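Chapter 6
Padlocks, Keys and the Practice Bay

Learning outcomes

On completing this chapter, the student should be able to name the principal parts of a keyed padlock; sort a mixed tray of padlocks by body size and shackle; keep keys matched to locks throughout a session; and maintain the surfaces of a practice bay to the standard set out in Table 6.2.

6.1 Introduction

The keyed padlock is the first complete mechanism that most students of this course will handle. Its parts are few. The body houses the cylinder and the locking pawls. The shackle is the curved bar that passes through the hasp, and in most patterns its longer leg, the heel, remains captive in the body when the toe is released. The keyway receives the key.

Students at the Tanui campus begin with small coloured padlocks, which are inexpensive and easily told apart by size. Work is carried out with the shackles open. A padlock that has been snapped shut and separated from its key must be entered in the bay register and set aside for the instructor. In the year preceding this edition the register recorded 111 such entries, the greater part of them in the first two weeks of term.

Two blue padlocks of different size are convenient for the opening exercise. The smaller is laid flat with its key in place. The larger is raised from the table so that the shackle stands clear and the body can be examined on all sides.

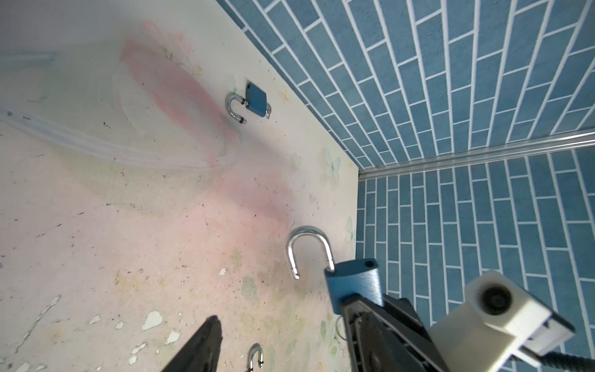
6.2 The Practice Bay

A practice bay is a bench area enclosed by low walls. The walls prevent small parts from travelling, and a uniform colour behind the work makes bright metal easier to find. Bays of the Witholm pattern are finished in blue with a rectangular brick design and white joints, and metal strip is fitted at the corners. The pale work surface shows up dropped keys, rings and springs. It also shows every mark made upon it, and students should expect a bay in regular service to carry stains, scuffs and specks of grit.

Such marks fall into two classes. Surface soiling lifts with a damp cloth and mild detergent. Permanent wear, including scratches and chips in the finish, does not, and no attempt should be made to remove it with abrasives. Milagros Apaza, whose bench notes form the basis of this section, recommended that the corners be brushed out first and the centre of the surface wiped last. Graphite should be kept well away from pale finishes, as it spreads readily under a cloth.

The corner where two walls meet deserves particular attention at the close of a session. Filings and broken key blanks collect there, and a padlock may roll against the strip and be overlooked when the tray is counted.
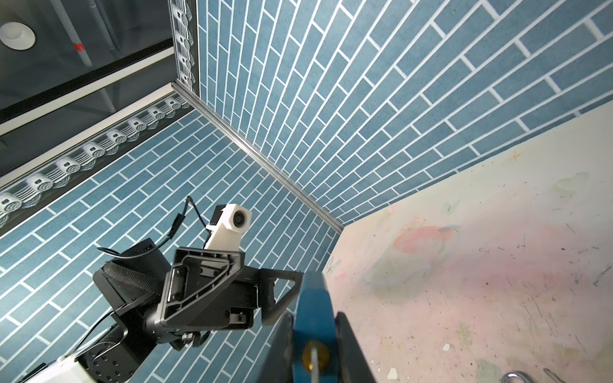

Page 92

Bays are to be inspected at the beginning of each August intake. The inspecting instructor records the condition of the walls, the corner strips and the work surface on Form 411, and notes any covering due for replacement. A patterned covering may be used where a plain one is not available. Floral and other decorative prints are acceptable provided that the ground colour is pale and the design is not so dense as to hide a small key.

6.3 Laying Out the Work

The centre of the surface is reserved for the piece in hand. It receives the heaviest use and will ordinarily be the first part of a covering to discolour. Padlocks awaiting attention are placed toward the rear, with a hand's width between them. 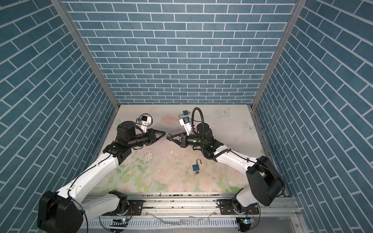
Keys present a separate difficulty. Where a padlock is supplied with two keys on a ring, one should remain in the keyway and the ring should be stored in the numbered envelope. Students at the Ustovik annex, who share bays between classes, are required to sign for each envelope. The numbering system is explained in Section 6.5.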